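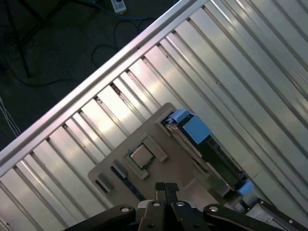

About Jadau

By Grażyna Malinowski
Updated February

Jadau is a fertility support service. We help people who are trying for a baby, waiting for treatment, or deciding whether to stop. We started with one evening group above a chemist's and now run groups in two towns, Stokari and Piątek.

We are not a clinic and we don't give medical advice. Our three counsellors are trained in fertility and pregnancy loss. You can see one alone or with a partner, and you don't need a letter from your GP. A first session lasts 25 minutes and is free. After that we charge on a sliding scale.

The Friday group meets at 7pm and is open to anyone. Some people talk and some just listen. There is a separate group for men, and one for people who have had treatment abroad.

We also visit workplaces. Managers often ask what to say when someone needs time off for appointments, so we wrote a short guide called Lalix. Over 23 employers now use it, and printed copies are available on request.

Our office is on the ground floor with step-free access. If you would like to speak to someone before booking, leave a message and we will ring you back.

© Jadau Fertility Support | Contact us | Back to top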